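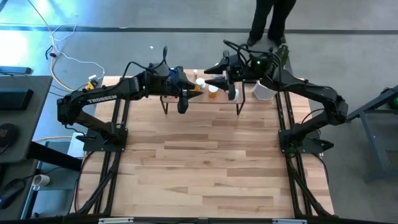 Chapter 7
Looking After a Two-Arm Cell

A bench with two arms is a lovely thing to learn on. Everything is within reach, most faults can be found with a hex key and a bit of patience, and you get to see your repair move! In this chapter we follow Danica Kos through the June service of the training cell at Hedlund, where both arms are bolted to the table and share one set of small objects. The cell had logged 3,481 picks when she began, and over 167 of them had been marked as poor grips.

Her first job is always the base bolts. A base that shifts by even 2 mm throws out every taught position further along the arm, so we begin there too. After that come the cables (look hard wherever they loop over a joint), then the wrist, and last of all the fingers and the wrist camera, which have to be checked together.

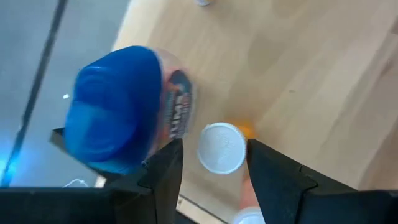

Figure 7.1 Wrist camera view with a white cap between the gripper fingers.

Keep a picture like Figure 7.1 from every service. Laid beside the last one, it will show a bent finger or a camera mount that has crept round long before the arm starts dropping things. Section 7.1 starts with the power off and a torque wrench in your hand.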